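Call for wearers: the Lilamura wardrobe swap

We're looking for 19 people who love old clothes and would like to spend a season wearing somebody else's. If your wardrobe is full of things you bought in a hurry and never quite took to, or if you still have your aunt's good coat and can't find the nerve to put it on, do please read on!

Lilamura is a small dressmaking and alterations studio in Havemberg, and over the years we've been given almost 400 garments, mostly day dresses, skirts, jackets and a frankly alarming number of blouses. They were made to be worn, and we'd love to see them out on the bus and at the shops again.
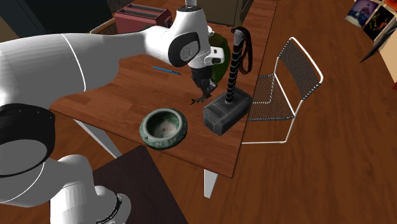 Each wearer will borrow 9 pieces, chosen with you at a fitting (allow a whole morning, we do like to chat), and we'll take in or let down whatever needs it. After that you simply wear them as part of ordinary life and keep a little diary of how they felt, what people said, where they pinched. It needn't be well written. Spelling doesn't matter a bit.

You should be over 20, live within easy reach of Havemberg and be free for the first fittings in June. Men are very welcome, though I should say the trousers run short. All sizes, please, and don't be shy about it, we have plenty of seam allowance to play with.

There's no fee, but you may keep your favourite piece at the end, and alterations are on us.

To put your name down, write a few lines about a garment you remember fondly and send them to Rodrigo Neves at Lilamura, or drop them through the studio door any time before 9 in the evening.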